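Ticket: Album „Drulldale“ wird in der Bibliothek zerlegt, Abspielzähler auf null
Status: gelöst
Eröffnet am 13. Juni
6 Kommentare · 3 mal geteilt

Hallo zusammen, ich bin langsam am Verzweifeln. Ich habe mir „Drulldale“ von Kurek gekauft, also die Neuauflage mit den Konzertaufnahmen aus Plemcombe hinten dran, und in Lino eingelesen. Und was macht Lino? Zerlegt mir das Ding in lauter Einzelalben! Jeder Titel mit einem Gast bekommt seine eigene Kachel, die Liveaufnahmen stehen noch mal woanders, und die Abspielzähler der alten Ausgabe sind weg. Das Titelstück stand bei mir auf 382, das habe ich mir über Jahre ehrlich erhört (peinlich, ich weiß) und hätte es gern zurück.

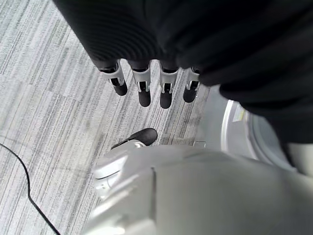
Vier Finger mit schwarzen Kuppen unter schwarzem Stoff

Bisher probiert:

- Bibliothek neu einlesen: keine Änderung
- Cover bei allen Titeln entfernt und neu gesetzt: Kacheln sehen hübscher aus, sind aber immer noch getrennt
- Lino komplett neu gestartet, Cache geleert: nix
- Ordner umbenannt: danach waren es sogar noch mehr Kacheln, also schnell wieder zurück

Bei meinen anderen Alben passiert das nicht, und da sind auch welche mit Gastsängern dabei. Liegt also vermutlich an den Dateien vom Download und weniger an Lino selbst.

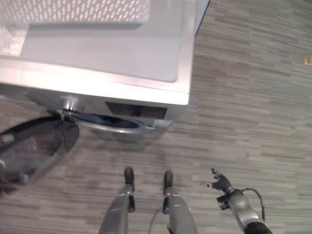

Nachtrag, eine Stunde später: Ich habe mir die Tags mal nebeneinander angeschaut. Beim Feld „Künstler“ steht mal nur Kurek und mal Kurek plus Gast, das kenne ich so und stört normalerweise nicht. Aber „Albumkünstler“ ist bei den Studiotiteln komplett leer! Bei den Livetiteln ist es ausgefüllt, dafür heißt das Album dort „Drulldale (Live in Plemcombe)“. Da wundert mich gar nichts mehr.

Dann der Versuch: alle Titel markiert, Albumkünstler überall auf Kurek, Albumtitel überall gleich, Livetitel auf CD 2 gelegt. Gespeichert, neu eingelesen und zack, eine einzige Kachel. Ich habe mich gefreut wie blöd. Reihenfolge stimmt auch, nur das Intro hatte keine Titelnummer und saß ganz unten, das habe ich von Hand eingetragen.

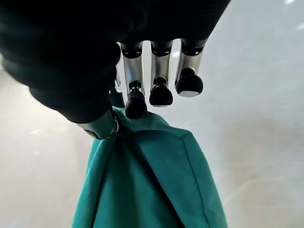
Drei Finger, silbern und schwarz

Bleiben die Zähler. Lino hängt die offenbar an den Dateipfad, und den alten Ordner hatte ich schon gelöscht (ja, ja). Zum Glück lag im Archiv noch eine Sicherung der Datenbank vom Dezember. Ich habe also Lino beendet, die aktuelle Datenbank weggelegt, die alte eingespielt und die neuen Dateien genau unter dem alten Pfad abgelegt, mit den alten Dateinamen. Das war Fummelei, weil die Neuauflage die Titel anders schreibt.

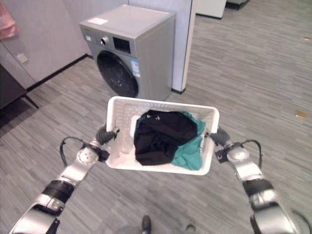 Nach dem Start waren die Zähler wieder da, halt auf dem Stand der Sicherung. Beim Titelstück fehlen mir jetzt gut 100, damit kann ich leben, die höre ich eben nach! Bei den Livetiteln steht natürlich überall null.

Eine Frage hätte ich noch, falls jemand mitliest: Kann Lino die Zähler irgendwie direkt in die Dateien schreiben? In den Einstellungen habe ich nur was für Bewertungen gefunden. Ansonsten kann das Ticket von mir aus zu.

Ähnliche Tickets
Sampler erscheint unter jedem Künstler einzeln
Lücke zwischen Livetiteln trotz nahtloser Wiedergabe
Doppelte Alben nach Umzug der Bibliothek
Bewertungen verschwinden nach dem Einlesen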